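Dishes and the Shared Kitchen: Questions We Keep Getting

Ingeborg Engelhardt answers these for the Campbell Street house. She has lived with 14 other people's dishes long enough to doubt most advice on the subject.

Should I soak a bowl with sauce dried onto it?

For a little while, yes. I don't believe in the overnight soak. Most of the time "it's soaking" means "I went to bed." Put warm water and a drop of soap in the bowl, give it 18 minutes, then wash it. If it still won't come off, use the scrubber, which is what would have happened anyway.

Do I really have to scrape first?

Yes. The sink has no disposal and the drain doesn't care what the label on your pasta sauce says. Scrape into the trash, then rinse.

Can I leave just one cup in the sink?

You can, and by dinner it will have company. A cup and saucer take less time to wash than it takes to find a spot for them. I have heard every argument for leaving them and I'm not persuaded.

What is the counter on the right for?

Clean things that are drying, plus the dish soap. Dirty things stay in the basin. People ask for a third zone for items that are "mostly clean," and I have yet to see one of those.

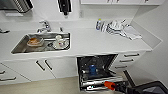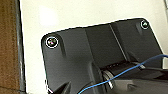 First picture: the sink and the drying side of the counter.

Is it fine to pile everything up to dry?

Up to a point. Plates stacked flat on each other hold water between them, and they'll still be damp in the morning. Lean them if you can. Cutlery should go handles up, and knives should be dried and put away right off - I don't want to find one by feel.

Does the towel on the counter count as a drying mat?

It's a towel. It will do for a couple of glasses. Once it's soaked through it only keeps things wet, so hang it up and get a dry one. Towels go in the wash on Sunday.

Would a Huvach rack fix all this?

Someone brings this up every February. I looked at the Huvach and at the Jimetis one, and both want more counter than I care to give them. A rack also makes it easier to never put anything away. Ask me again when the cabinets are full.

What about those dissolving soap tabs?

We tried Ivitano tabs for 4 weeks. I couldn't tell the difference, apart from the wrappers. Regular liquid soap is what we buy, and you need less of it than you think.

Who wipes the counter?

Whoever washed last. Crumbs included, and behind the faucet too.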